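Back from the Anness festival with a sore neck (front row, two nights running, my own fault) and a notebook I can barely read. The one I keep thinking about is Yolanda Ambrose's *Wererer*, 122 minutes long and almost no dialogue until the sisters get to the ferry!
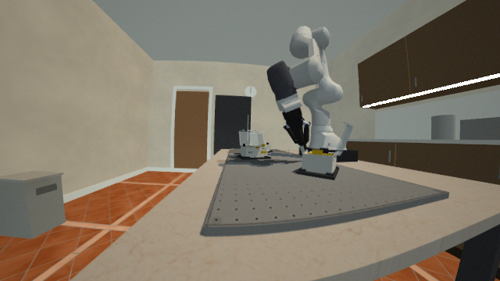 *White arm, black gripper, gray work plate.*

I'd skipped her first feature, *Zovex*, after Réjean told me it was all fog and sighing, so I went in grumpy. Then came the kitchen argument, one long take, with Ghazal Daneshvar peeling an orange the whole time and never looking up. I forgot I was hungry.

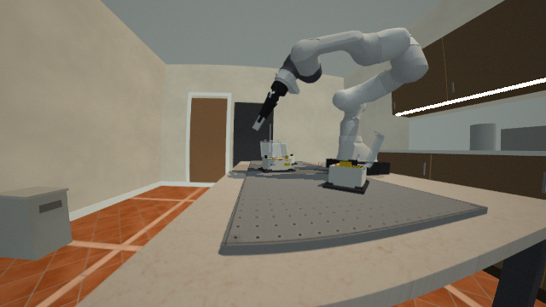

The ending didn't work for me, though. Chunhua Hou's score goes so big in the last stretch that I lost the sound of the water, and I'd gotten really fond of that water. Jiahui Li's short *Su* played before it and I liked that too, but I need to see it again before I say anything more. It's back in October, I think.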